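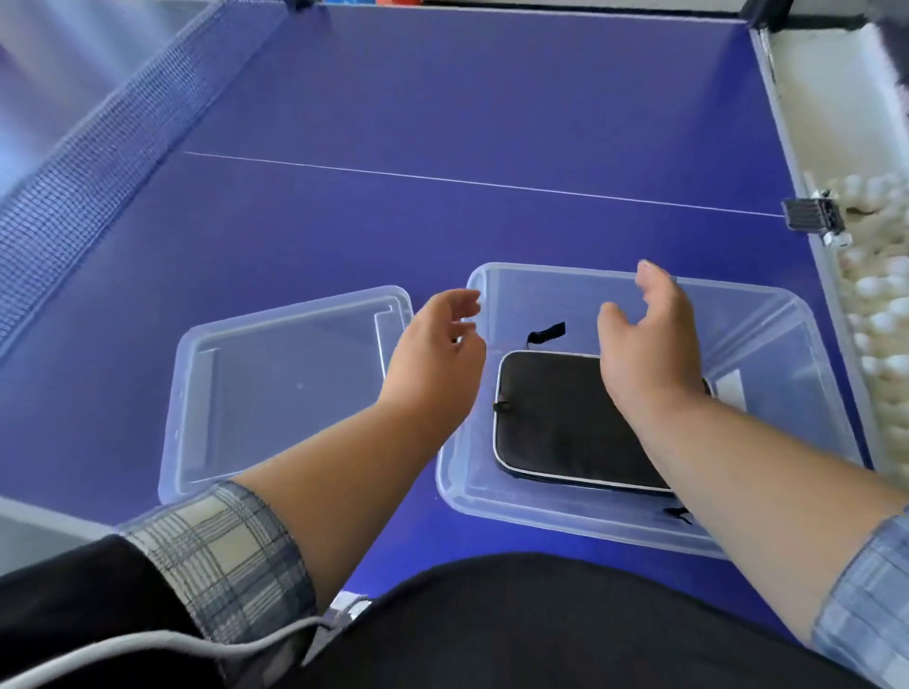
Does Plastic Really Last 1000 Years?
by Geetha Naidu

You have probably seen a poster that says a plastic bag takes 1000 years to break down. Maybe you have seen another one that says 400. I have seen both, on the same wall, in the same hallway.

So which is it? And who waited around to check?

Think about dates for a minute. The first plastic made completely in a lab was invented in 1907. The kind used in most grocery bags came along in the 1930s. There is no 400-year-old plastic bag anywhere on Earth for a scientist to look at.

Then where do the big numbers come from?

Mostly, they are estimates. A scientist might put a piece of plastic in soil or seawater and measure how much it changes in a few months or years. Usually it changes very little. Then you can do some math and guess how long the rest would take. A guess like that can be useful, but look at how far it has to stretch. Suppose you watched a snail for one minute and used that to work out when it would reach Canada. What if it turns around? What if it takes a nap?

Plastic is like that too. Sunlight makes many plastics brittle, so they crack. A bag on a hot beach will fall apart much faster than the same bag buried deep in a landfill, where it's dark and there isn't much oxygen. One number can't be right for both places.

"Plastic" is also not one thing. A foam cup, a fishing line and a lunch box can be made of very different stuff. If a poster doesn't say which plastic, and where it was left, I don't trust the number.

What does "break down" mean?

Watch out for this one. It has two meanings, and people mix them up.

The first is breaking into smaller pieces. Bits less than 5 millimeters across are called microplastics. You may not see them, but they are still plastic.

The second is changing into something else, like water and carbon dioxide. An apple core does this pretty quickly, with help from bacteria and fungi. Most plastics do it very, very slowly.

So a bag can "disappear" from the beach and still be there – just in crumbs.

Does this mean plastic trash is no big deal?

No. A reader called Ita Keogh wrote to ask me that, and it's a fair question. Being unsure about a number doesn't mean the problem is made up. Plastic does last a long time, and animals do swallow it. We just don't know exactly how long "a long time" is.

Try this

Next time you see a big round number on a poster, ask:
Who measured it?
How long did they measure for?
What exactly were they measuring?

You can ask the same things about this page.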